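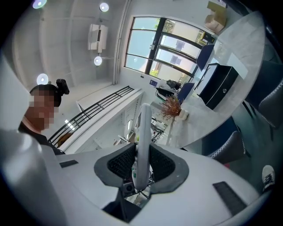

**Ticket 366: hum and slight shimmy after new tyres, Plusa all-seasons on a mid-size wagon**
Status: solved!
Opened by: customer, Tundcombe online help desk

**First post**

Hi team. I love these tyres in the wet, I really do, and the car feels much more planted on the gravel out past Clondaden. But I've picked up a hum that comes in at 73 km/h and a little shimmy in the wheel to go with it. It wasn't there on the old set. Four new Plusas, 437 km on them so far, fitted and balanced on the same day. Pressures were set cold to the door placard. No warning lights.

I'm happy to do the legwork myself, I've got a decent trolley jack and a free Saturday.

**Reply from support**

Thanks for the detail, it helps a lot! Please try these in order and write down what changes after each one:

1. Check all four pressures again before the car has moved.
2. Swap front to rear on the same side and drive the same bit of road.
3. Look at the inside edge of each tyre as well as the outside.
4. Spin each wheel off the ground and listen.

Keep the load and the road the same each time or the notes won't line up.

**Update 1: pressures**

Done first thing, car stone cold. Three were spot on and the left rear was down to 200 kPa. Great, I thought, found it! Pumped it up, took it down the highway, and the hum was still there. The shimmy was maybe a touch better. I sprayed soapy water over the valve and got a slow stream of bubbles at the base, so there's a leak to fix whatever else is going on.

**Update 2: swap**

Fronts to the rear, rears to the front. The shimmy moved from the steering wheel to the seat! I was thrilled, because that says one of the original fronts is out of balance. The hum didn't move at all. Same speed, same pitch, still from the left rear corner by the sound of it. 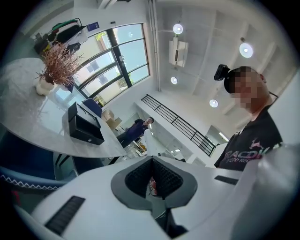 **Update 3: tread check.** The tread on the new set is lovely and even, no flat spots, nothing on the inside edges. I went and dug out the old tyres from the side of the shed and that's where it got interesting. The old left rear has the blocks worn high on one side and low on the other all the way round. If you look at the white zigzag trim on the seat edge of the navy chair at the left, that's very close to the profile I get when I sight along the shoulder of that tyre. The other three old ones are nothing like it. So something was already going on in that corner, and the old tyres were probably noisy enough to hide it.

**Reply from support**

Brilliant find! Wear like that on one rear corner can come from a tired damper or a worn bearing, and a new tyre will let you hear it. Jack that corner up, hold the spring with your fingertips and turn the wheel by hand. Do the other side too so you've got something to compare.

**Update 4: spin test** 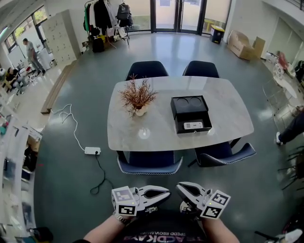 *The table, with the black box open and its front drawer pulled out.*

Left rear: a clear grumble through the spring, plus a bit of play when I rocked the wheel top to bottom. Right rear: smooth as you like. I ordered a Pascual hub and bearing and had it on by mid-afternoon, torqued to the workshop manual. The Tundcombe branch rebalanced the front that was out (one weight had come off the inner rim) and put in a new valve on the leaky one.

**Result**

No hum, no shimmy, at any speed I'm allowed to do! The Plusas are every bit as quiet as I'd hoped. I'll recheck the wheel nuts this week and have another look at the left rear damper when the car goes in for its December service.

Closed by customer. Thanks heaps, I had a ball doing this one.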